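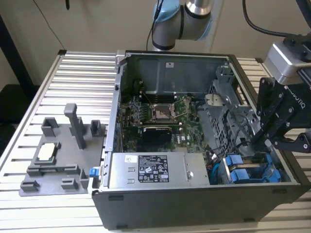 Workshop Notes > Teaching by Demonstration
Mon 22 May
By Hajnalka Bozsik

Putting a processor into a motherboard was one of the first jobs I ever did with a screwdriver set of my own, and I still enjoy it, so when people at the Brundport workshop ask me what to try after stacking blocks and folding washcloths, I send them to an old desktop tower. You'll be driving the robot's arms by remote control, from the leader arms, while Brultden records everything, and the robot will learn from what you did. It's fussy work and your first evening may be a bit discouraging. Please stick with it!

Before you start

Do the whole job with your own fingers a few times first, with the power cord out and the case lying on its side. Notice how little you press. A processor should settle into its socket under its own weight, and if you find yourself pushing, something is crooked. You want that feeling in your memory before you go and sit at the leader arms, where you won't have it at all (our setup gives you no sense of touch, so your eyes have to do everything).

Pick a processor and board you can afford to lose. I bent pins on two boards in my first month and I was being careful.

Setting out the bench

Lay the tower down with the open side facing up and push it against its stops so it can't creep. The fixture plate goes beside it. We print ours, and the only part of it that really matters for this lesson is the square pocket that holds the processor. Seat the processor in there the same way around every time, and check the little corner mark before each run – I have recorded a lovely smooth demonstration with the chip turned a quarter of the way around, and there was nothing to do but throw it out.

Open the retention bracket by hand for now. Working the lever is a lesson of its own and I'd leave it until the pick and place are going well.

Then tidy the cables. Old desktops have a great many of them near the drive cage, and a finger will happily hook one on the way past. Tuck what you can, but leave the case looking like a case. A robot that has only ever seen perfectly dressed cables will be confused by the first ordinary computer it meets.

Warming up

Start Kunasus, bring both arms to their rest position, and match the leader arms to them before you switch on following. If you skip the matching, the arms will jump to wherever your hands happen to be, and that is a nasty surprise over an open computer.

Now spend a few minutes just moving around above the case without recording. Dip in toward the drive bays, come out again, cross over to the fixture plate and back. Keep an eye on the wrist view as you do it, and get used to how much of the picture your own gripper takes up.
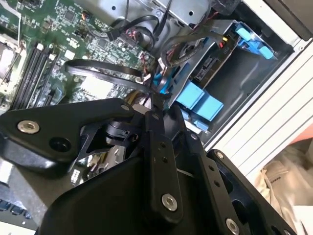 Wrist camera view, with the gripper reaching in toward the cables and the light-blue drive latches.

You'll find the wrist view is wonderful for the last little bit of travel and rather poor for everything else. My habit is to use the fixed camera for the big moves and drop my eyes to the wrist view once the fingers are over the thing I want. Simon, who shares my bench, does it the other way around and gets good results too, so try both.

Recording the demonstration

1. Press record and wait a breath before you move. A still start makes the recordings much easier to line up later.

2. Bring the gripper over the pocket, straighten it, and come down slowly. Take the processor by its edges and close until it stops shifting, then lift straight up.

3. Travel high. Go up and over the rim of the case in one easy curve, keeping well away from the memory slots.

4. Pause over the socket, line up the corners, and lower. When the processor is resting, open the fingers a little at a time and rise straight out before turning for home.

If you fumble, you have a choice. A small wobble that you put right is worth keeping – the robot needs to see how to recover, and I wish somebody had told me so in my first week. A dropped processor means stop, mark the run as failed in Brultden, and go and look at the pins with a flashlight before anything else happens.

How many, and for how long

I ask beginners for short sessions. Your hands get tired before you notice, and tired hands make jerky recordings that look fine until you play them back at half speed. Stand up, have some tea, and watch your last few runs while the kettle boils. Between runs, nudge the processor's starting spot when you can, or swap the fixture plate for the other one, so the recordings aren't all copies of each other.

Save each session under its own name with the board type in it. Next time we'll close the bracket, and you'll want both arms for that.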